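ベッドの上で服をたたむ人に聞く

ラドコム(Ludcombe)の駅から坂を上がったところに、片付けの手伝いをするバティコ(Batico)という小さな事務所がある。ゾラニ・アダムス(Xolani Adams)さんはここで、寝室を専門に個人宅を回っている。これまでに入った部屋は460を超える。居間や台所の依頼は同僚に回し、自分では受けない。

「台所は道具の数が多くて、使う人の料理の仕方まで聞かないといけません。私は料理をしないので、聞いてもよくわからないんです。寝室なら、寝る、着替える、あとは本を読むか机に向かうか、それくらいです」

取材は9月の午前、事務所の奥の部屋で行った。衣替えの相談が増える時期で、話の途中で電話が何度か鳴った。

アダムスさんが最初に就いた仕事は、ラマーリョ(Ramalho)という寝具店の配達だった。マットレスを担いで階段を上がり、古いものを引き取って帰る。寝室に入る機会は多かったが、長くいるわけにはいかなかった。

「マットレスを入れ替えるには、ベッドの上にあるものを一度どかすことになります。どかす先がない家が多かったです。椅子の上も机の上もふさがっていて、お客さんが服を抱えたまま廊下に立っている。その間にこちらは作業をする。終わると、抱えていた服がそのまま新しいマットレスの上に戻ります。それを毎日見ていました」

配達の仕事は膝を痛めてやめた。バティコに移ったのは、引き取りの手配で事務所に出入りしていて声をかけられたのがきっかけだという。はじめは荷物運びの要員で、一人で部屋を任されるまでにはしばらくかかった。

一回の訪問は2時間と決めている。延長は受けない。

「それより長くなると、住んでいる人の返事が雑になります。何を見せても『捨てていいです』と言うようになる。後で連絡が来て、あれはどこに行きましたかと聞かれるのは、だいたいその時間に決めたものです」

訪問するとまず、窓を開けてもらい、ベッドを整える。掛け布団を四隅まで広げ、しわを手で伸ばす。枕やクッションは頭側か壁側に寄せて、真ん中を広く空ける。そこが作業台になる。

「床でたたむと腰にきます。机の上でたたむには、先に机を片付けないといけない。ベッドはどの寝室にもあって、布団を広げればすぐ使えます。高さもちょうどいい家が多いです。座ってもいいし、立ってもいい。私は端に腰かけたり、立ったり、途中で変えます」

掛け布団の柄については、無地のほうが作業しやすいと思っていた時期があったそうだ。白いカバーの上に白いシャツを置くと見落とすことがあり、今は気にしなくなった。

「柄はその人が好きで選んだものなので、私からは何も言いません。縁起のいい字が入ったのを使っている人もいるし、子どものころからの漫画の柄の人もいます。どれでも上で服はたためます」

空いたところに、部屋に散らばっている服を少しずつ運んでくる。全部を一度に載せることはしない。アダムスさんによれば、よくある失敗は最初にクローゼットの中身をすべて出してしまうことだ。

「本や番組で見て、やってみたくなるんだと思います。山になった服を見て、疲れて、夜になる。寝る場所がないので床に下ろす。次の日は床の山から着るものを探す。相談の電話は、その状態になって一週間くらいたった人からよくかかってきます」

運んでくるのは、腕に抱えられる分だけ。それをたたみ終えてしまってから、次を取りに行く。40分たったら手を止め、そのときベッドの上にあるものだけを片付けて休憩にする。

「どこでやめても寝られるようにしておく、というのが私の決めごとです。ほかに決まりらしい決まりはありません」

たたみ方については、こちらが期待していたほど話が広がらなかった。決まった形はなく、住んでいる人がいつもしている形を見せてもらい、それに合わせるという。

「私がきれいにたたんで帰っても、洗濯したら次は本人がたたむんです。形が変わると棚に入らなくなります。三つ折りの人は三つ折りのままでいいし、丸める人は丸めればいい。ただ、一つの棚の中では同じ形にしてもらいます。混ざると下のものを引っぱり出すときに崩れるので」

白いものは先にたたむ。理由を聞くと、少し考えてから「手がきれいなうちに、というだけです」と答えた。埃のたまった棚の奥から出てきたものを触ったあとで白い服を持つと、指の跡がつくことがある。以前、依頼者のブラウスを汚してしまい、クリーニング代を事務所が払った。それから順番を変えたそうだ。

縞や柄のある布は後に回す。タオルなのか、ストールなのか、寝間着の一部なのか、置いてあるだけではわからないものもあり、持ち主に聞くと持ち主も迷う。そういうものは広げてもらって、使いみちを一つ言ってもらう。

「『首に巻く』でも『膝にかける』でも、何でもいいんです。言えたら、それを使う場所の近くに置く。言えなかったら、とりあえずクッションの横に置いておきます。次に行ったときに動いていなければ、また聞きます」

困るのは、一度着たがまだ洗わない服だという。どの家にもあり、どの家でも椅子の背か、暖房のそばに集まる。

「ラジエーターの脇に積む人は多いですね。冬に温かいからだと思うんですが、夏もそこに積んでいます。習慣になっているんでしょう。やめてくださいとは言いません。暖房を入れる季節になったら、熱くなるところに触れないように離してください、とは言います」

そこに箱を一つ置くように勧めたこともある。プンバーグ(Pumberg)の布張りの箱で、事務所でも扱っているものだ。しかし箱を置くと、箱の上に服が積まれた。蓋のないものに替えたところ、今度は中身が底のほうで忘れられた。いまはフックを勧めることが多いが、それも合う人と合わない人がいる。

「正解は持っていません。三回くらい試して、いちばんましだったものにします」

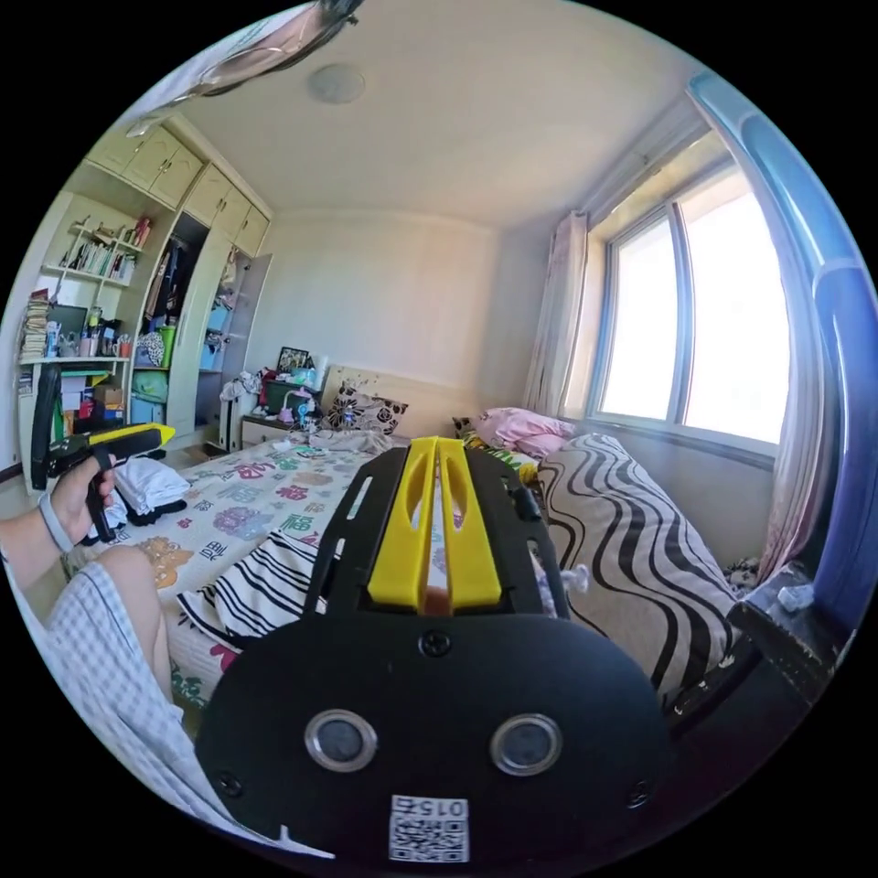
クローゼットの扉についても聞いた。アダムスさんは、作業の間は扉を開けておいてもらう。たたんだものを手に持ったまま扉を開けるのは意外に面倒で、そのたびに服を置き直すことになる。置き直した服はたいてい崩れる。

「扉のない、開いたままの棚と組み合わさった作り付けの収納もありますね。ああいうのは使いやすいです。吊るしたものが見えるので、同じような服をまた買うことが減ったという人もいました。上のほうの戸棚は、季節の外れたものを入れて、しばらく開けないでおきます。届かない人は踏み台を買ってください。椅子に乗るのは危ないです」

寝室に机と本棚がある家では、服が終わるまで机には手をつけない。本も同じで、背表紙を見始めると時間がなくなる。人形や小さな置物は特に後に回す。並べ方に本人なりの順番があり、他人が動かすと元に戻せないことがあるためだ。

「埃だけ拭きたいときは、一つ持ち上げて、拭いて、同じところに戻します。まとめてどけて一気に拭いたほうが早いんですが、一度それで怒られました。並びが違うと言われて、二人でかなり長いこと並べ直しました。最後まで合っていたのかどうか、わかりません」

机の下の棚や箱については、中身を出す前に持ち上げてみるそうだ。軽い箱は空か、買った品物の包みが残っているだけのことが多い。重い箱は紙で、紙は時間がかかるので別の日にする。色のついた収納箱がいくつか並んでいる場合は、どの色に何を入れたか本人が覚えているかを先に尋ねる。覚えていれば、そこは触らない。

ベッドの脇の台は、最後の15分に取っておく。

「あの小さな台には、その人が寝る前に触るものが全部集まっています。明かり、薬、写真、眼鏡、充電の線、飲みかけの水。多すぎるように見えても、毎晩使っていることがある。減らしましょうとこちらから言うことはあまりないです。明かりのスイッチに手が届くかどうかは見ます。物をよけながらスイッチを探していると、そのうち何か落としますから」

写真立てについては、向きを変えないようにしていると話した。拭いたあとに元の角度に戻すのが難しく、台に指を当てて位置を覚えておく。

枕やクッションの数についてもよく相談を受ける。使わないものを捨てるべきかという質問が多いが、アダムスさんはあまり関心がなさそうだった。

「長い抱き枕を壁や窓の側に置いておくと、物が隙間に落ちにくくなります。小さいクッションは、背中に当てて本を読む人なら要ります。寝るときに全部床に下ろしていて、それが面倒だという人なら、減らせばいいと思います。面倒でなければそのままで」

では自分の寝室はどうかと尋ねると、服は少ないが本がベッドの下まで入っている、という答えだった。ラマーリョで働いていたころに社員割引で買ったベッドをまだ使っていて、脚が高いので下に物が入ってしまう。掃除のたびに全部引き出している。

「人の部屋だと、これはここに置きましょうとすぐ言えます。自分の部屋では言えません。同僚に来てもらおうかと考えたこともありますが、料金表を知っているので頼んでいません」

カーテンの話もした。レースや薄手のカーテンは洗う前に裾を見ておくとよく、窓台に物を置いている家では、その角で裾が擦れていることがあるという。窓台には何も置かないのが一番だが、小さなものが一つ二つあるくらいなら構わない。日が当たるので、化粧品や電池を入れたものは避けたほうがいい。濃い色の窓台は埃が目立つので、かえってこまめに拭くようになる人が多いとも話していた。

衣替えについては、一日で済ませようとしないことを勧めている。9月はまだ暑い日があり、夏物を全部しまうとまた出すことになる。アダムスさんの場合、厚手のものを先に出して風に当て、吊るす場所の端に寄せておく。夏物は、洗って乾いたものから順に上の戸棚へ移していく。月の終わりには自然に入れ替わっている。

「短いズボンだけは最後まで残します。家の中でずっとはく人が多いので。冬もはいている人がいますから、しまわないでくださいと言われたら、しまいません」

次の訪問は駅の反対側の部屋で、二回目になるという。前回はベッドの上と、クローゼットの下の段まで終わった。今日は上の段から始める予定だと言って、アダムスさんは布巾を鞄に入れた。

読者コメント

窓際の席
椅子の上に服が積んである者です。箱を置いたら箱の上に積む、というところでうちの話かと思いました。フックは試したことがないので買ってみます。

まる
抱えられる分だけ運ぶのを昨日やってみました。40分では引き出し一段半しか終わりませんでしたが、夜は普通に寝られました。いつもは夫の側に服を全部寄せて寝ています。

kd_home
延長なしというのは依頼する側としては少し不便な気もします。遠方だと交通費もかかるでしょうし。そのあたりの料金の話も載せてほしかったです。

三つ折り派
置物の並べ直しの話、怒った側の気持ちがわかります。母に棚を拭かれて、いまだに一つ向きが違うような気がしています。

名無し
羽毛布団の上で作業しても中身は偏らないんでしょうか。うちのは座るとそこだけへこんで、しばらく戻りません。

まる
>名無しさん
うちも羽毛ですが、終わったあとに両端を持って何度か振ったら戻りましたよ。古いものだとどうかわかりません。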